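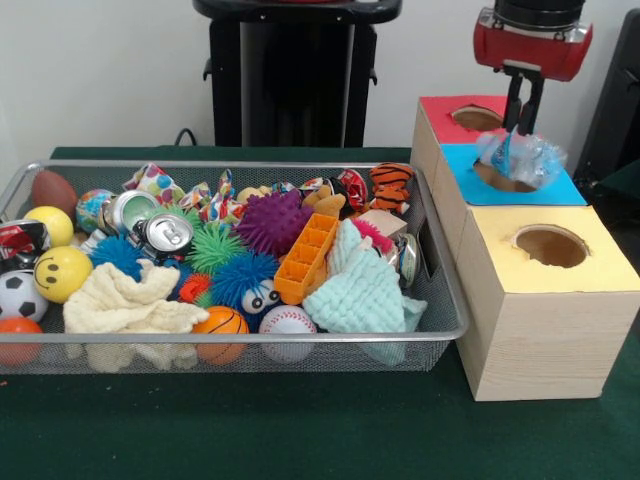 Osum wirbt damit, dass hier Körper fürs Kino gebaut werden. Das steht so auf dem Banner über der Einfahrt, und wer im August zum Tag der offenen Tür nach Flevbridge hinausfährt, bekommt den Satz bis zum Abend noch ein paarmal zu hören. Ich bin wegen der Muskeln gekommen, genauer: wegen der Behauptung, ein Schauspieler von Mitte fünfzig könne in ein paar Monaten aussehen wie ein Preisboxer, wenn er nur früh genug aufsteht.

Einlass war um 9 Uhr, die erste Führung begann deutlich später. Vorher gab es Kaffee und einen Shake, der nach Vanille schmecken sollte. Durch die Trainingshalle führte uns Laurinda Falcão, die bei Osum die Vorbereitung der Darsteller leitet. Sie redet schnell und gern, und auf Nachfragen reagiert sie freundlich, aber knapp. Sieben Monate dauere eine »Transformation« im Schnitt. Was passiert, wenn die Produktion nur zwei bezahlt? Dann arbeite man eben konzentrierter. Aha.

Die Halle selbst ist ordentlich ausgestattet, viel Eisen, wenig Schnickschnack, an der Stirnwand Filmplakate. Auf dem größten steht »Bonedov«, der Actionfilm, mit dem das Haus bekannt geworden ist. Dessen Hauptdarsteller soll 200 Kilo im Kreuzheben geschafft haben. Kann sein. Vorgeführt wurde uns ein Video, in dem man die Stange sieht und das Gesicht, beides zusammen leider nie. Als ich fragte, wer die Scheiben aufgelegt hat, kam die nächste Station an die Reihe.

Interessanter fand ich den Raum der Firma Esteves, die im Obergeschoss Muskelanzüge und Polster fertigt. Dort liegt alles, wovon unten keiner spricht: Schultern aus Silikon, Waden, ein kompletter Rücken mit Reißverschluss. Eine Mitarbeiterin erzählte ohne jede Scheu, dass auch gut trainierte Leute für weite Einstellungen gern etwas mehr Brustkorb bekämen. Auf die Frage, ob das für »Bonedov« ebenfalls galt, verwies sie auf ihren Vertrag. Dazu kommt das Licht. Ein Beleuchter machte aus einem ziemlich normalen Statisten mit einem einzigen Scheinwerfer von oben einen Mann mit Bauchmuskeln, und das war für mich der beste Moment des Tages.

Zum Schluss durfte man sich für ein Probetraining eintragen, 40 Euro, Handtuch mitbringen. Die Schlange war lang. Über Doping, Entwässern vor Drehtagen oder das, was nach der letzten Klappe mit den Leuten passiert, stand im Faltblatt kein Wort, und Frau Falcão musste dann zu einem Termin.

Der Shuttle zurück zum Bahnhof fährt übrigens nur bis 17 Uhr. Ich bin gelaufen.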